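4. 투표소 명부 단말기 설치 및 개표 집계 설정

4.1 적용 범위
본 절은 Clendero 선거인 명부 단말기와 Skarkix 집계 프로그램을 지방선거 투표소에 설치하는 절차를 설명한다. 후보자 등록 자료의 입력은 3절을 따른다.

4.2 설치 전 확인
1. 단말기 봉인 번호를 인수증과 대조한다.
2. 배터리 잔량이 97% 이상인지 확인한다. 미달 시 전원 어댑터를 연결한 상태로 4.3을 진행한다.
3. 관리자 카드와 투표소 카드를 각각 한 장씩 준비한다.

주의: 봉인이 훼손된 단말기는 전원을 켜지 말고 선거구 사무소에 반납한다.
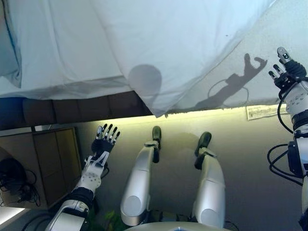 Flultinwood, 2월
설치 절차 개정 내용은 아래와 같다. 이전 판의 4.3절은 폐기한다.

4.3 단말기 초기화
1. 관리자 카드를 삽입하고 전원 단추를 5초간 누른다.
2. 초기 화면에서 [선거구 선택]을 누르고 선거구 코드를 입력한다. Flultinwood 동부 선거구의 코드는 222이다.
3. 명부 내려받기를 시작한다. 소요 시간은 약 30분이며, 이 동안 카드를 빼지 않는다.
4. 화면에 표시된 선거인 수를 인쇄본 명부의 합계와 대조한다.
5. 두 값이 일치하면 [확정]을 누르고 관리자 카드를 투표소 카드로 교체한다.

참고: 합계가 일치하지 않으면 [확정]을 누르지 않는다. 3단계를 한 번 더 실행하고, 결과가 같으면 오류 코드 28로 보고한다.

주의: 확정 후에는 선거구 코드를 변경할 수 없다. 잘못 확정한 단말기는 예비 단말기로 교체한다. 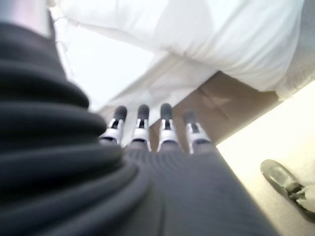 Flultinwood, 2월
집계 설정은 Montoya 개표소와 Flultinwood 개표소에 동일하게 적용한다.

4.4 집계 프로그램 설정
1. 집계용 컴퓨터의 외부 통신망 연결을 해제한다.
2. Skarkix를 실행하고 [개표소 등록]에서 개표소 이름을 선택한다.
3. 투표소별 마감 보고서를 투표소 번호순으로 불러온다.
4. 정당별, 후보자별 득표 항목이 모두 0인지 확인하고 영표를 두 부 출력한다.
5. 영표에 참관인의 서명을 받아 한 부는 개표록에 첨부하고 한 부는 개표소 입구에 게시한다.

참고: 무효표와 기권은 별도 항목으로 집계된다. 기권 수는 직접 입력할 수 없다.

4.5 보고서 전송
1. 모든 투표소의 상태가 [완료]로 표시된 후 [최종 보고서]를 누른다.
2. 저장 매체를 봉투에 넣어 봉인하고 봉인 번호를 개표록에 기재한다.
3. 선거구 사무소의 수령 확인이 있을 때까지 집계용 컴퓨터의 전원을 유지한다.

재검표가 신청된 선거구는 4.5를 수행하지 않고 6절로 이동한다.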